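Nerkport two-arm simulation pack: notes after a month

I have been running the Nerkport pack on my home workstation since July, mostly on the weighing task.

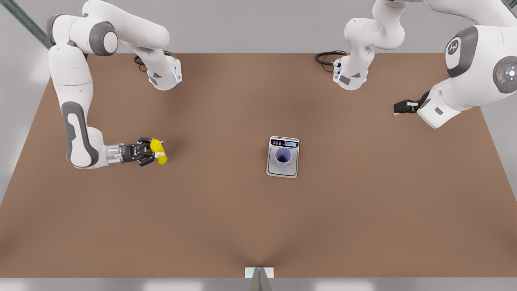 The pack costs 427 pounds for a single-seat licence. That covers the two-arm cell, the scale task and a library of 13 household objects. Further objects come from Zarei at extra cost, and I have not bought any.

Installation was dull, apart from the licence server, which refused to start until I moved it to another port. The manual gives the wrong default. Loading the cell takes about as long as filling a kettle.

My test was a plain pick and place on to the scale, with a bottle as the object and the start position shifted at random. I ran 3,415 episodes over several nights, using the Birnik planner with its stock settings. Most failures came at the grasp. The bottle rolled when the fingers closed unevenly, and the contact model is stiff enough that a small error sends it a long way. Lowering the closing speed helped. Raising the friction value made the results look better, but I don't trust the figure I had to use.

The scale is the best part of the pack. Its reading is available as a plain number at every step, so scoring needs no image processing. Tare works. The reading settles too quickly compared with my kitchen scale, and there is no setting for drift.

Cable collision is off by default. Switching it on halved my speed, so I left it off after the first night.

Support is handled by Stusus. They answered two of my three tickets within a day. The third, on saving the state of both arms mid-episode, is still open, and I have gone back to restarting from zero each time.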